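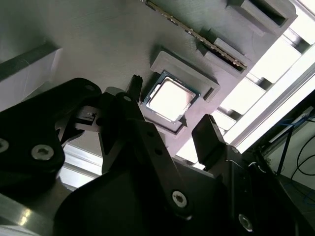
Should you pay for a "tested" used processor when the untested one costs less?

Usually the untested one is the better buy, provided the seller takes returns and you have a board at home to try it in. "Tested" has no fixed meaning in the used parts trade. It can mean an overnight run under load, or it can mean the computer it came out of once showed a logo on a screen.

We went through the used parts listings on Banero again this month, as we last did in April. There were 322 listings for desktop processors and memory with the word "tested" in the title. Only 34 of them said what the test was. A few of those were good, with the name of the program and how long it ran. Most said "works great" in longer words.

Memory is where I'd be fussiest. A bad stick can let a computer start up and then spoil files for weeks before you suspect it. Ask the seller whether the stick went through a full memory test, start to finish, and ask how many passes. A seller who did it will tell you in one line. A seller who replies with three paragraphs about their feedback score probably didn't.

Processors fail less often than people fear. What gets hurt is whatever touches them: bent pins, scratched contacts, a corner chipped off the board when somebody pried at it. So look at the underside. Plenty of listings show only the shiny top, and the top tells you the model number and very little about the health of the thing. If there's no picture of the bottom, ask for one, and if you don't get one, move on. They aren't rare.

Then there are the holders. Illovness is now selling molded trays with a pocket for the chip and a groove for the memory, and the ads say they "protect your investment." I have no quarrel with keeping small parts from sliding around a bench. It's a good habit. But a tray doesn't do anything about static, whatever the ad hints at, unless the maker says plainly what it's made of and what it's rated for. I wrote and asked. The answer thanked me for my interest. An anti-static bag and a small box will do the job for pocket change.

Power supplies are the part I get the most mail about, and the part where I trust sellers least. Everybody likes the efficiency badge.
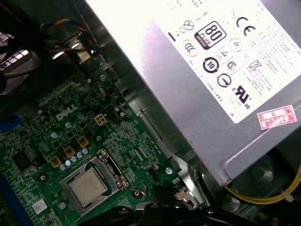 An 80 PLUS badge on the label of a power supply, next to a Dell motherboard.

Read that badge for what it is. It tells you how little power the design wasted when it was measured. It says nothing about how many hours this particular unit has run, or how hot the closet was. The safety marks are worth having too, but they belong to the model as it left the factory. A unit that somebody has opened up and "refreshed" wears the same label it always did.

The other trap is fit. Supplies from the big office brands often have their own shape and their own plugs, and an adapter cable doesn't always sort it out. Check the connectors against your board before you check the price. Drummont's buying guide says any supply rated at 300 watts will do for an office machine. Maybe so, on paper. It won't do you much good if the main plug doesn't match, and the guide skips that entirely.

One reader wrote in about the Hsieh refurbishing store, which claims 3,179 supplies sold with a return rate "near zero." I'd like to see that number next to the length of the return window. It's fourteen days, and the buyer pays the postage — on something heavy and cheap, most people are going to shrug and throw it in a drawer. A low return rate under those terms doesn't tell me much.

What I would pay extra for is a ninety-day return, postage covered, and a seller who answers a plain question plainly. Only a handful of the Banero listings offered the first two. If you've bought from one and had to use the return, write and tell us how it went, good or bad. Please don't send the parts. The last box is still under my desk.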